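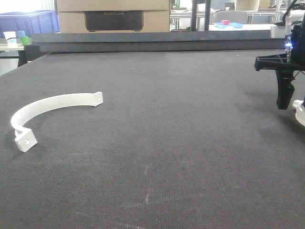 Muss der Greifer nach jedem Umbau neu eingemessen werden?

Nach jedem Lösen der Montageplatte schon, nach einem bloßen Neustart nicht. Die Software meldet auch bei schiefer Platte gern „OK“, darauf würde ich nichts geben.

4.2 Nullpunkt und Greifhöhe einstellen

1. Arm in Parkstellung fahren, Netzteil ausschalten, Schrauben der Montageplatte über Kreuz anziehen.
2. Einschalten und 9 Minuten warten. Menico nennt das „optional“. Bei uns in Flanwood lagen die Werte ohne Warten jedes Mal daneben.
3. Geschwindigkeit auf 65 Prozent begrenzen. Die Automatik von Bindell bleibt aus.
4. Greifer langsam absenken, bis ein Blatt Papier unter dem Finger gerade noch durchrutscht. Höhe speichern.
5. Ein flaches Teil auflegen, greifen, anheben, ablegen. Viermal wiederholen, jedes Mal etwas verdreht.

Achtung: Beim ersten Absenken Hand am Notaus. Der Softwarestopp reagiert bei uns mit fast 500 ms Verzögerung.

Hinweis: Gebogene Teile nur am geraden Ende greifen. Die „automatische Formerkennung“ hat Poppy Clegg einen Abend lang getestet, danach hat sie die Greifpunkte von Hand eingetragen.

6. Werte ins Werkstattheft schreiben. Die Sicherung in der Cloud ersetzt das nicht, beim letzten Update war sie leer.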